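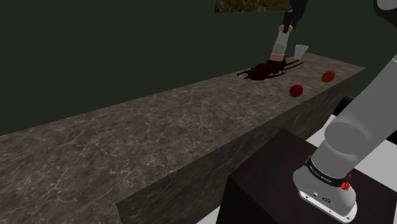
Ellport Community Hall Association
Minutes of the General Meeting, February 3, 2022

Meeting opened at 7.04 pm, the clock in the supper room being four minutes ahead of every phone in the building and the chair preferring the phones.

Attendance and apologies
Attendance as per the sheet. Two people signed in as "present", which the secretary accepts as accurate but would like names next time. Apologies were received from the tennis club, the playgroup and the member who always apologises and then turns up. The member turned up.

Minutes of the previous meeting
Taken as read. It was then asked whether anyone had read them. One correction: the previous minutes recorded that the urn had been "retired". It was descaled. Minutes accepted as amended.

Matters arising

1. The side gate. Still sticks. The neighbour on that side has offered to plane the bottom edge if the hall supplies the timber paint. Offer accepted with thanks. A member asked whether the gate should be painted the old green or the new green. The chair ruled that this could wait until the gate opened.

2. Lost property. The box has been sorted. Unclaimed items are on the stage until the end of the month and comprise mostly left gloves, a child's raincoat, a good casserole dish and a trombone mouthpiece. The brass band says the mouthpiece isn't theirs and seemed offended to be asked.

3. Parking on the verge. The letter to the shire has been acknowledged. The acknowledgement says we will receive a reply. Carried over.

Correspondence
In: Prindus, electricity account. Prindus again, apologising for the first account and enclosing a larger one. A card from the dance school thanking us for the mirrors. An unsigned note about the volume of the bush dance.
Out: letter to Prindus querying both accounts.
The unsigned note was discussed for longer than it deserved. It was agreed that the windows on the road side be closed after 9 pm on dance nights, and that the caller be asked to stand further from the microphone, or that the microphone be moved further from the caller, whichever proves easier.

Financial report
Balance in the working account is $1,117. This is after the insurance and before the septic. A member observed that this was less than last year. The report agreed with the member. Hire fees from the yoga group are up to date. Hire fees from the debating society are under dispute, and both sides have prepared remarks.
Motion: that the report be received. Carried.

Floor of the main hall
The quote from Skenilby for sanding and sealing the boards has arrived. It covers two coats and does not cover moving the piano. Discussion followed.

It was put that the floor had lasted this long and could last another year. It was put in reply that the over-sixties exercise class had found three splinters between them since spring and were keeping them in an envelope as evidence. The envelope was produced.

A member wished to know why we couldn't do the work ourselves with a hired sander, as was done last time. Several members pointed to the dip near the stage door, where it was done last time.

Motion: that the hall apply for the shire's small works grant to cover the Skenilby quote, with the work to be done in July when bookings are light. Carried, with one against. The member against asked that it be recorded they have nothing against the floor.

The piano
Arising from the above. The piano will have to leave the hall for the sanding and the question is whether it should come back. The tuner's last visit produced the opinion that it would "hold for hymns". The choir would like it kept. The playgroup would like it kept locked. An offer of a second-hand electric keyboard has been received, stand included, pedal not.
No decision. The key to the piano lid is missing, which settles the playgroup's request one way or the other, depending on the position of the lid. The secretary will go and look.

Film night
The first film night of the year drew a good house. The film chosen was the one with Icelandic subtitles, owing to a menu nobody in the projection corner could find their way back out of. Most people stayed. The gold coin collection came to $223 and a button.

For next time: start at 7.30, not when the last car has parked. More chairs with backs. The popcorn machine on loan from Hallgrímsson the butcher's should be run on the kitchen circuit, as the stage circuit also runs the film.

Cricket club storage
The cricket club has asked to keep its roller in the lean-to over winter. Members recalled that the club asked to keep its nets there over winter some years ago, and that the nets remain. Approved on condition that the nets go. The club's representative undertook to raise the nets with the club — its usual undertaking on this subject.

Kitchen
The fridge is working. The secretary was asked to minute this as it had not been possible at the last two meetings.
The tea towels go home with whoever used them and come back washed. This was on the wall until the notice was used to level the dishwasher. A new notice will be put up, higher.
Mugs are down again. Anyone with hall mugs at home is invited to leave them on the back step after dark and no more will be said.

General business
The honour board has run out of room. Options are a second board, smaller lettering, or fewer honours. Members to think about it.

The shire newsletter would like 150 words on the hall's history. A member offered 4,000. Accepted, subject to the newsletter's scissors.

A dog has been attending the book group. It's understood to belong to the area generally. The book group has no complaint and moved that it be left alone. Carried.

The raffle for the next market day still needs a first prize. The meat tray was proposed, as was anything other than the meat tray. Left with the market stallholders.

Actions
Gate paint — secretary to buy.
Grant form — chair to complete, with the Skenilby quote attached.
Prindus — secretary to ring, and to take a book.
Piano lid — secretary to inspect.
Tea towel notice — supper roster.

Meeting closed at 9.12 pm by phone, 9.16 pm by the clock. The piano lid was inspected on the way out and is locked.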